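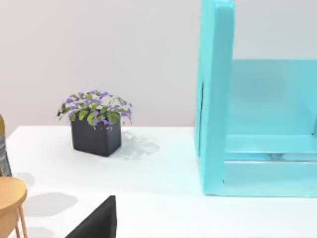

ok thread on moving with houseplants bc I just did it and have opinions (1/?)

moved from Tse to Kaltora in March. 491 miles. 14 plants. one hatchback. do the math on legroom

first thing. stop watering a few days ahead. wet soil weighs a ton and it leaks on everything. I watered the night before like a fool and my sleeping bag smelled like a swamp til Jodia

take them out of the heavy pots if you can. plastic nursery pots for the drive, real pots wrapped in towels separately. lost 2 pots anyway. zero plants tho

tall ones: lay them down on the back seat, loose paper over the soil, tape the paper to the pot. NOT to the stem. ask my poor rubber tree

do not leave them in the car overnight in cold weather. yes this means carrying every single one into the motel. yes the front desk guy will watch you do all four trips

check the rules if you're crossing a state line!! some places want no outdoor soil, some care a lot about citrus. I had a lemon. gave the lemon to my neighbor. still sad abuot it

once you're in: don't repot right away. don't feed. pick a spot and leave them alone. mine dropped leaves for around 4 weeks and I nearly tossed the fig. fig is fine now, drama queen

the light thing got me. old place faced south, new one faces a brick wall. bought a clip lamp from Flatetti, the cheap one, does the job, cord is way too short

anything in bloom will probably drop its flowers on the way. mine did. cut off the dead bits and wait, new buds came by summer

someone asked about movers. mine wouldn't take plants at all, read the contract before moving day, I did not

ok thats it. going to go water the fig

We use cookies to improve your experience. Accept all | Manage settings

More from this author
Why I quit misting
Thread: fungus gnats, a war diary
Cheap shelves that hold real weight
Kaltora plant swap, what I brought home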